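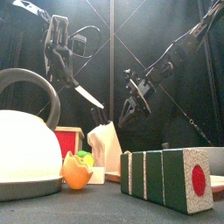 Febrero
Por Izzati Purba

El presupuesto tenía doce renglones y Wahyudi Sutanto ya había tachado cuatro cuando Syafiqah entró en el taller con la carpeta debajo del brazo y el abrigo todavía puesto.

— ¿La cinta de velcro? — preguntó ella, mirando por encima de su hombro —. ¿Has tachado la cinta de velcro?

— Es cinta, Syafiqah.

— Es lo que sujeta los cables. Ponla otra vez.

Wahyudi la puso otra vez. Llevaba desde las siete de la mañana con aquella hoja y le había cogido un cariño raro, el que se le coge a un crucigrama difícil. Arriba del todo, en mayúsculas, estaba el nombre del proyecto: SKUMARI, SEGUNDA ESTACIÓN. Y debajo, la pregunta que los había reunido a todos en Filtville a esa hora tan poco cristiana: si se compraba una estación entera, igual que la primera, o si se compraba media y lo demás se iba juntando con paciencia.

La primera estación estaba al fondo del taller, con sus dos brazos negros colgando sobre la mesa y la cortina detrás. A Syafiqah le seguía pareciendo una maravilla. Podía pasarse un rato largo mirando cómo el brazo izquierdo llevaba un cuchillo hacia el taco de madera, despacito, con la punta buscando la ranura, y notar en el estómago lo mismo que cuando veía a un niño meter la llave en una cerradura por primera vez. ¡Y era una mesa con cacharros! Un hervidor, un cuenco, un taco de cuchillos. Ella había estudiado para construir puentes y ahora se emocionaba con un taco de cuchillos.

— Empecemos por los brazos — dijo Kevin Ó Dubhghaill, que había llegado con el café y con un acento que volvía redondas todas las erres —. Los brazos se llevan casi todo. Si decidimos los brazos, el resto cae solo.

— El resto nunca cae solo — dijo Wahyudi —. La otra vez el resto fueron las pinzas, los soportes, las cámaras de muñeca, los cables de las cámaras de muñeca y una mesa que no se moviera.

— La mesa era de Sedus.

— No, la mesa era de Aliyu. De Sedus era la silla en la que estás sentado.

Kevin miró la silla con respeto.

Syafiqah se quitó por fin el abrigo y abrió la carpeta. Traía dos ofertas. La de Aliyu era larga, bonita, con los márgenes anchos, y proponía la pareja de brazos con instalación y un juego de dedos de repuesto. La otra venía de un taller pequeño, dos hojas grapadas, y la firmaba un tal Aiman Jugah, que había escrito a mano en la última línea: «Si me dejan ver la mesa, les hago mejor precio».

— Me gusta este hombre — dijo Kevin.

— Te gusta porque escribe a mano.

— Me gusta porque quiere ver la mesa.

Así que lo llamaron. Aiman Jugah tardó menos de una hora en aparecer, con una mochila enorme y unos zapatos llenos de barro que dejó en la puerta sin que se lo pidiera nadie. Saludó a todos por orden, se plantó en calcetines delante de la estación y no abrió la boca durante un buen rato. Siguió con el dedo, sin tocarlo, el manojo de cables que bajaba por el brazo derecho. Se agachó. Miró la muñeca del izquierdo, donde la camarita asomaba junto a la pinza y el cable hacía una curva amplia por fuera.

— Este lazo — dijo al fin —. ¿Se engancha?

Syafiqah y Wahyudi se miraron.

— A veces — admitió ella.

— ¿Cuántas veces es a veces?

Wahyudi, que lo apuntaba todo, fue a buscar el cuaderno. De las 1032 sesiones del año, 88 se habían parado por culpa de un cable. Lo leyó en voz alta y se quedó callado con el dedo sobre la cifra, como si alguien acabara de cambiársela.

— Ochenta y ocho — repitió Kevin —. ¿Y eso dónde está en el presupuesto?

En ninguna parte, claro. El presupuesto hablaba de lo que costaba comprar la estación y no decía una palabra de las mañanas que se iban desenredando cosas. Syafiqah arrastró una silla, le dio la vuelta a la hoja y empezó a escribir por detrás, muy deprisa, con esa letra que solo entendía ella cuando estaba contenta. Guías para los cables. Una cámara de muñeca de reserva. Horas de mantenimiento, ¡horas de verdad, con un nombre al lado! Dedos de recambio, de los estrechos y de los planos, porque con los planos el mango del cuchillo iba bien pero para las piezas pequeñas hacía falta otra cosa.

— Para, para — dijo Wahyudi —. Así no llegamos.

— Con la oferta de Aliyu completa, no — dijo ella —. ¿Y si les compramos los brazos sin la instalación?

Aiman seguía en calcetines junto a la mesa. Había cogido un papel del bolsillo y dibujaba una pieza en forma de ce, con una muesca.

— La instalación la puedo hacer yo — dijo sin levantar la vista —. Y las guías también. Los brazos no, los brazos se los compran a ellos, que los hacen bien.

A Kevin se le iluminó la cara. Un vendedor que te manda a comprar a otro sitio, dijo luego, en el pasillo, es para casarse con él.

Hicieron las cuentas tres veces. La primera salía por encima, la segunda también, pero menos, y antes de la tercera Wahyudi preguntó en voz muy baja si la segunda estación necesitaba de verdad hervidor nuevo, cuenco nuevo y taco nuevo, o si podían llevarse las cosas de una mesa a otra.

— Nuevos — dijo Syafiqah —. Si compartimos los objetos, siempre habrá una estación esperando a la otra. Además, es lo más barato de toda la hoja. Déjame por lo menos el hervidor.

— El hervidor te lo dejo.

— Y el taco.

— Y el taco — suspiró él, y lo escribió, y Syafiqah vio que lo subrayaba.

A mediodía tenían una cifra. Era una cifra fea, con decimales, pero cabía. Kevin quiso celebrarlo en el bar de abajo y se llevó a Aiman del brazo, que tuvo que volver a por los zapatos. Wahyudi pasó la hoja a limpio por las dos caras, grapó las ofertas detrás y dejó un hueco en blanco al final para la firma de la directora, que llegaba a las cuatro.

Syafiqah se quedó la última. Tenía hambre y no se iba. Se puso a medir con pasos el trozo de taller donde iría la segunda mesa, del armario a la ventana y de la ventana otra vez al armario. Faltaba un palmo. Volvió a medirlo con los pies más juntos y seguía faltando.

— ¡Wahyudi! — gritó hacia la escalera —. ¿Cuánto costaría mover un armario?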